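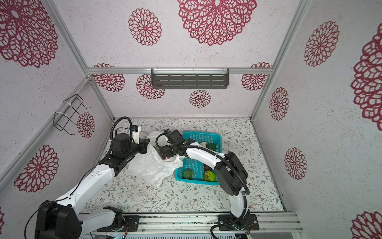 Elard cell 41: setup and upkeep notes

Maintainer: Dionysis Karras
Last revised: Nov 24, 2020

Two arms on one front rail, black grippers, extrusion posts, patterned wall panels. The Niltell setup sheet calls the rail alignment "permanent." I doubt it. Check the base plate bolts every 50 hours and write down what you find.

Cable loops: leave slack at the wrist. The sheet's shorter routing looks tidy, but I wouldn't trust it at full reach.

Calibration: rerun after touching any joint. The auto routine reports a pass far too easily, so jog both arms by hand over the basket before believing it.

Known issue: log 3034, left gripper offset, marked fixed in February. Treat as open.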